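## 3. Sorting bench: baskets and bins

Part of the Bromincombe set-up guide. Do section 2 (clearing the table) first. If you're in a rush, steps 1 to 6 get you going, the rest can wait till arvo.

What goes on the table:

- green baskets, perforated sides (small stuff, things that need air)
- orange baskets, same idea (stuff that's leaving the bench)
- white/grey bins, solid sides (anything that leaks, crumbs or rolls)

Spare baskets are on the Tondville shelf, bottom row. Bins nest, baskets sort of nest. Don't force them, the rims split.

### 3.1 Setting out

1. Wipe the tabletop. Damp cloth, along the strips, then a dry one. No standing water on timber.
2. Check every container is empty. Tip it, look in, check the corners. Screws love corners.
3. Upper row first, far side of the table. Green, then orange, then a bin.
4. Lower group next, nearer you. Bin, green, orange. Needn't be square to the edge, a bit of an angle is fine if it helps you reach.
5. Leave a hand's width between rims. More if you've got big hands.
6. Lamp goes at a back corner, shade clear of everything. Cord off the back, not across the top.
7. Labels if you're using them. Strebel tags clip over the rim, writing facing out. Tape leaves gum on the plastic so no tape.

**Note:** order matters more than spacing. If the colours get swapped between rows the next person puts things in the wrong spot and we're all re-sorting at knock-off.

**Note:** a bin with high curved ends slides if you drag it by one end. Lift with both hands, one each end.

### 3.2 What goes where

Upper row = incoming. Lower group = sorted.

- **Green, incoming:** cloths, pegs, loose cutlery, anything washed and still drying off.
- **Orange, incoming:** odds and ends, not yet looked at. Keep it shallow, one layer if poss.
- **Bin, incoming:** bottles, tubs, jars. Lids on tight. Upright.
- **Green, sorted:** keepers, clean.
- **Orange, sorted:** going to someone else. Goes out with the Vamik crate, part no. 1059.
- **Bin, sorted:** for the rubbish or recycling. Line it if it's mucky.

Not sure? Orange, incoming. Don't start a seventh pile on the bare table, it never gets delt with.

### 3.3 Loading

1. Heavy things first, in the bins, low down.
2. Stop 3 fingers below the rim. Overfull baskets bow out and then they catch on each other.
3. Thin things (skewers, pens, cable ties) go in a bin. They poke out through the holes in a basket and you'll snag a sleeve.
4. Turn handles inward.
5. Empty the sorted group before you empty the incoming row. Otherwise nowhere to put anything.

**CAUTION:** no knives in the perforated baskets. Blades come through. Use a solid bin, blade down, and tell whoever's next to you.

**CAUTION:** nothing hot in any of them. Let pans cool on the rack first. One orange basket already has a melted foot, it's been binned, please don't make another.

**CAUTION:** lamp off and unplugged before wiping down or shifting it. Shade's light, base isn't.

### 3.4 Packing down

1. Empty the lot, sorted group first.
2. Rinse bins, cool water, bit of dish soap. Baskets under the tap, shake well.
3. Dry upside down on the floor mat. Not on the timber, leaves rings.
4. Nest bins with bins, green with green, orange with orange. Back on the shelf.
5. Any cracked rims, put it aside and write it up on the Bromincombe sheet, form 942. Say which colour.
6. Plant can go back on the table once it's dry. Water it over the sink please, not in place.

### 3.5 Quick fixes

| Problem | Try |
|---|---|
| Bin rocks | Grit underneath. Lift, wipe, put back. |
| Basket won't un-nest | Twist a little, don't yank. Warm water on the outer one. |
| Can't see into the back row | Move the lamp, not the bins. |
| White bins going yellow | Bicarb paste, leave it ten minutes, rinse. Sometimes works. |
| Tags keep falling off | Wrong size clip. You want the wide ones. |

### 3.6 Table layout

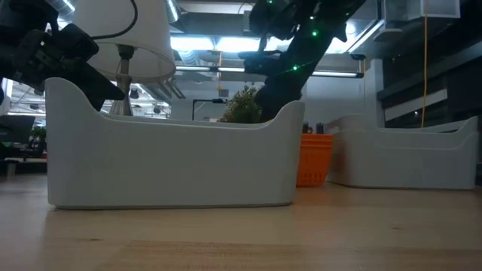
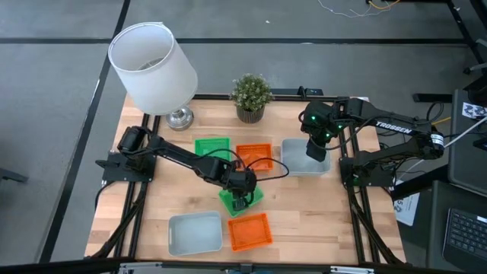

*Page last changed: 30/12/2022*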